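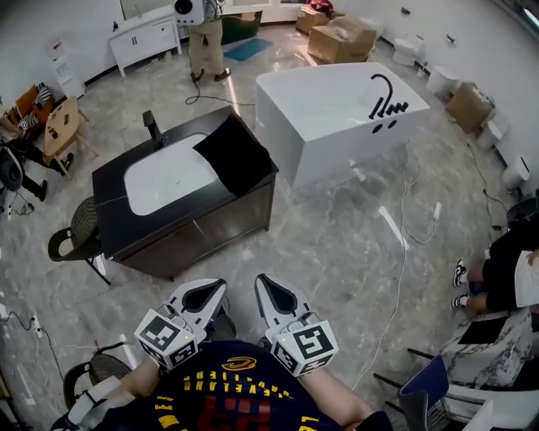
Lavabo blanco sobre encimera negra, con el grifo a la izquierda.

El sellado perimetral de un lavabo se renueva cuando la silicona se despega o ennegrece. El trabajo ocupa unas 2 horas, sin contar el curado.

Corte el cordón viejo con cúter, con la hoja casi plana, y retire los restos con rasqueta de plástico. Desengrase con alcohol isopropílico y seque la junta.

Coloque cinta de carrocero a ambos lados – separación de 6 mm – y aplique silicona neutra sanitaria en una sola pasada. En las pruebas de Marjan Kordestani, el cartucho Brirex dio un cordón regular con la boquilla cortada a 45 grados. Alise con espátula húmeda y retire la cinta antes de que forme piel. 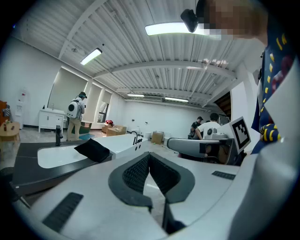
Baño > Juntas y sellados

En la unión entre bañera y pared, llene la bañera antes de sellar y vacíela una vez curada la silicona. No use los grifos durante el curado.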